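Two of the four piers on the Kostham road bridge took blast damage in the July shelling, says Araceli Valcárcel, the structural engineer who inspected it. "The deck moved 81 millimeters at the east joint," she said. "The bearings there are finished."

The bridge is 464 meters long and carries the only paved supply route to the garrison at Arroyo. Trucks now cross one at a time – loaded ones at walking pace.

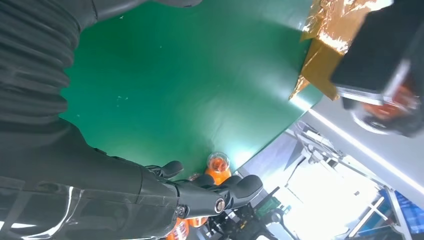 Valcárcel would not give a repair date. "We need divers on the footings first. Until then the weight limit stays."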